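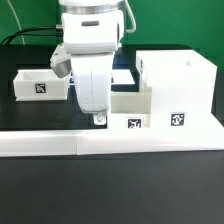 Altlow Community Workshop – monthly walkround
Checked by: Rakiya Ogunleye
Date: 9th July
Building: Sumorport Road, ground floor and mezzanine

OK = fine, ACT = needs doing, N/A = not looked at or not ours

1. EXITS AND ROUTES
Front doors open fully – OK
Rear fire door – ACT. Opens but drags on the mat. Mat needs to go, said this in March.
Corridor clear – ACT. Two bikes and a rolled carpet. Moved the carpet, bikes are locked.
Exit signs lit – OK except mezzanine stairs, flickering. Ask Adeleke to bring a tube when they do the boiler.

2. FIRE EQUIPMENT
Extinguishers in place – OK, all 6
Pins and seals – OK
Tags in date – ACT. Kitchen one is smudged, can't read the month. Treat as out of date.
Fire blanket – OK
Alarm test – done, call point 17. Heard upstairs and in the yard. Not loud in the restrooms with the fan on. Try again with door shut.

3. ELECTRICAL
Cords and plugs – ACT. Kettle cord has a nick near the base, binned it. New kettle please, not another cheap one.
Power strips not daisy chained – ACT. Found it behind the sewing tables again. Unplugged.
Portable heater 3000 W – must go straight in the wall. Label has come off, print a new one.
Panel cupboard clear – OK. Somebody is storing paint on top of it tho. Moved to the metal cabinet.

4. FLOORS, STAIRS, STORAGE
Stair nosings – ACT, third step from top is loose. Taped for now. Wants screwing down this week.
Handrail – OK
Wet floor signs – only 1 found, should be 2
Shelving fixed to wall – OK in the store, not checked on mezzanine, ladder was out on loan
Heavy stuff on low shelves – mostly. Nukia paper boxes are up top again, they weigh a ton.

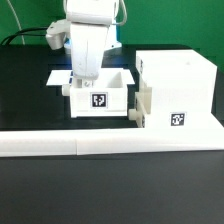

Work area, black tabletop, green backdrop behind.

5. FIRST AID AND WELFARE
Kit stocked – ACT. No large bandages, eyewash expires soon. Re-order both
Accident book – OK, no new entries
Hot water – OK, takes ages
Soap and towels – OK
Fridge – 6 degrees, a bit warm. Turned the dial down, recheck next time.
Trash and recycling – ACT. Lids wont close, extra pickup needed before the jumble sale.

6. OUTSIDE
Yard light – OK
Gate latch – OK, oiled
Drain by the ramp – ACT. Leaves. Cleared by hand but the grate is cracked across one corner.
Ramp surface – OK when dry. Not seen it in rain.

TO DO FIRST
Stair nosing
Kitchen extinguisher
Mat at rear door

Everything else by next walkround. Bike owners – pls ring the office before they get moved to the yard.

Signed R. Ogunleye
Copy to Adeleke for items 1 and 3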